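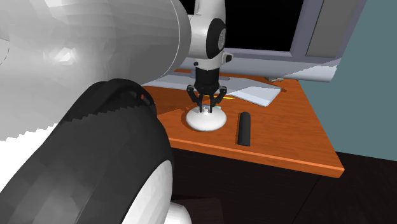
渲染软件开发商Vukeck发布实时渲染器Dovberg的新版本,主要改动集中在间接光照计算和色调映射两个模块。旧版本对高反照率材质的处理一直受到用户批评:白色物体在主光源下容易整片溢出,背光面则被环境光抬高,曲面转折难以分辨。白色外壳紧挨黑色关节环一类的画面,亮面要有高光,转折处又要留住柔和的灰色阴影,同一画面内的黑色部件还不能糊成一块,对曝光曲线的要求较高。新版本将曝光计算由全局平均改为分区加权,黑色区域在直方图中的权重单独设定,用户可以在项目设置中关闭该功能,恢复旧算法。

间接光照部分,Dovberg改用名为Tejada的探针系统。旧系统按固定间距在场景中布置探针,物体较密的区域采样不足,空旷区域又浪费显存。Tejada根据几何密度调整间距,并对落入物体内部的探针做剔除。更新说明列出的默认上限为每个区块600个探针,超出部分按可见性评分舍弃。上限可手动提高,但显存占用随之增加,软件不会给出警告,只在性能面板中以数值形式显示。

每个探针默认存储8个方向的辐照度数据。在低频光照条件下,这一配置与离线结果的差异主要出现在墙角和细长缝隙处。开发商在说明中承认,面积较小而亮度很高的光源仍会产生可见的色块,目前的办法是将此类光源单独标记,转由直接光照通道处理。探针数据支持烘焙后写入文件,也可以逐帧更新;选择逐帧更新时,单帧内刷新的探针数量受时间预算限制,光源快速移动的场景会出现亮度滞后。

材质方面,白色涂层和浅色塑料的预设参数全部重新标定。旧预设把白色材质的反照率设得过高,光线在封闭空间内多次反弹后能量衰减过慢,室内场景因此普遍偏亮。新预设降低了反照率,粗糙度则改为按线性空间输入。使用旧预设制作的项目在导入时不会自动转换,需要在材质管理器中逐项确认。对于已经通过手动压低灯光强度来补偿偏亮问题的项目,转换后画面会变暗,灯光参数需要重新调整。

多边形模型的着色也有变动。面数较少的曲面在旧版本中会沿三角形边缘出现明暗断层,在浅色材质上尤其明显。新版本增加了阴影终止线偏移选项,可以减轻断层,但不改变模型轮廓,轮廓上的棱角仍需通过增加面数解决。该选项默认关闭,按物体单独启用。

第三方插件Rasetti已同步适配。该插件用于批量导出静帧,此前与旧探针系统共用缓存目录,升级后缓存格式不兼容,首次启动时需要清空目录并重新生成。导出队列的上限仍为500帧,超过后须分批提交。插件开发方表示,队列上限与渲染器本体无关,取消限制的工作安排在后续版本中进行。

授权方式没有变化。个人版每月订阅费为49欧元,探针烘焙和分区曝光均包含在内,命令行渲染仅对企业版开放。现有订阅用户可通过更新程序直接升级,旧版本安装包继续保留在下载页面,两个版本可以在同一台计算机上并存,但项目文件在新版本中保存后无法再用旧版本打开。

新版本自2018年11月起提供下载,支持Windows和Linux系统,macOS版本计划于12月推出。已知问题列表中有两项尚未修复:一是在多显示器环境下,分区曝光的预览窗口在切换色彩配置文件后不会刷新,需要关闭后重新打开;二是含有大量透明物体的场景在启用Tejada后,透明表面背后的探针会被误判为处于物体内部而遭到剔除。第二个问题可通过将透明物体移出探针遮挡层临时规避。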